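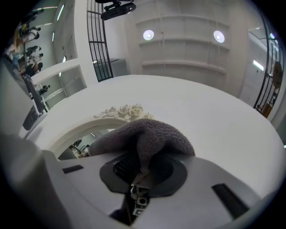
A postponed game costs a club more than a lost one, according to Elsie Tautahi, and the league table has never had a column for it. The point deserves a technical answer. A loss is entered once and the season moves on. A postponement stays open, takes up a date that was meant for something else, and changes the rest periods of at least two teams, often four.

The Casent League plays a 30-game season on grounds that were mostly laid before anyone thought about winter drainage. Every club meets every other club twice, home and away. The original fixture list is drawn up in summer and is, by the usual measures, a good one. Home and away games alternate closely, neighboring clubs that share parking are kept apart, and long trips fall on Saturdays. None of those properties is protected once games start to move.

Until last season, rearranged games were settled by phone. The home club offered a date, the visiting club accepted or refused, and the league office approved whatever came back. The method was quick in the fall, when open dates were plentiful. By late winter it produced clusters. Bevmont finished one season with three home games in eight days, on a pitch that had already been closed twice for standing water. The third was abandoned at halftime, so it had to be placed again.

The replacement procedure was written by Nguyen-Tran, a scheduling firm that had worked mainly on bus rosters. It treats the remaining season as a set of games and a set of open slots, and gives each possible pairing a penalty score. The lowest total wins. Most of the work lies in deciding what counts as a penalty and how heavy it should be.

The heaviest is short rest. A team asked to play twice within two days carries a penalty of 100, a value chosen to be larger than anything the lighter rules are likely to add up to. In practice it works as a ban that can be lifted if there is no other way to finish on time. A home game that follows another home game on the same surface within three days carries less, and the weight rises if the pitch inspector has recorded soft ground in either goal area. A weeknight trip over the pass to Sistberg carries a small penalty for the visiting side only.

Travel was the rule that took longest to agree on. Measured by distance, Sistberg is not remote. Measured by arrival time on a weeknight, it is the hardest ground in the league to reach, and part-time players who finish work late often miss the warm-up. The first version of the model used distance and sent four clubs there on consecutive Tuesdays. The second used driving time, taken at the hour the bus would leave.
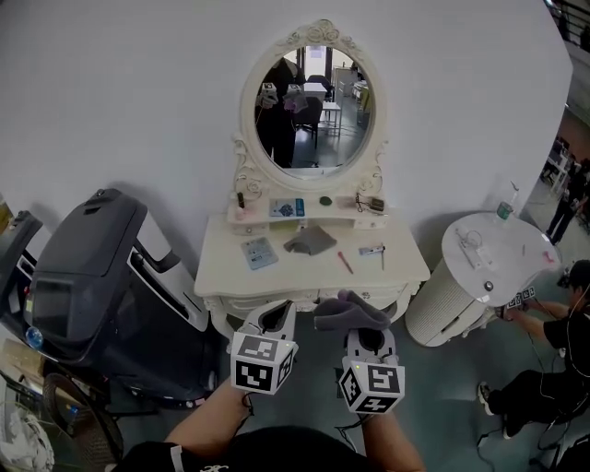

Weeknight slots are limited by lights as much as by players. Two clubs have floodlights that meet the league standard only at one end of the pitch once the older lamps have warmed up, and both must give notice to neighbors before using them after nine. The model holds this as a plain yes or no for each ground and each date. A proposal to score it by degree was dropped after a month of testing, as referees had no agreed way to judge partial light.

Timing matters as well. Under the old method a game was rearranged as soon as it was called off. That tends to use up the best open dates early, and leaves the poor ones for games postponed later. The new procedure waits. Postponed games go into a pool, and the pool is solved once a week on Monday morning. A game may stay in the pool for no more than 30 days before it must be given a slot, even a costly one. Clubs disliked this at first. A manager with an empty weekend wants to know when it will be filled, and "in the pool" is not a date that can be given to players asking for time off work.

The first real test came with the wet spell at the turn of the year. When the list issued on January 4, 2024 went out, it placed 5 postponed games and left the others waiting. Bevmont received one, an away game. Under the phone method the club would almost certainly have taken two home dates in the same week, as it had done the year before.

Maxine McPhee, who keeps the fixture file at the league office, regards the weekly solve as the smaller change. The larger one, in her account, was making clubs report pitch condition in the same form. Earlier reports ranged from a full page with soil readings to a text message with the word "bog." The model cannot read either. Clubs now fill in a short form that covers standing water, firmness in the goal areas and the forecast for the next two days, and they do it whether or not the game is in doubt. Readings from good days turn out to be useful, for they show how fast each ground dries. Sistberg, which is high and stony, is playable a day after heavy rain. Bevmont needs three.

Some problems remain outside the method. Cup games are arranged by a different body and arrive late, which can make a solved week unsolvable. Shared grounds are another weak point: one club's landlord is a rugby club with first call on the pitch, and its own postponed games are not visible to the league until they are booked. The office handles both by hand.

There is also the matter of the final day. League rules require all last-round games to kick off together, and the procedure will not place a rearranged game after that round. If the pool is not empty by then, the rule book allows a result to be awarded by vote of the clubs not involved. The clause has never been used. Work on a replacement is planned for the summer, together with a review of the travel weights for the clubs on the far side of the pass.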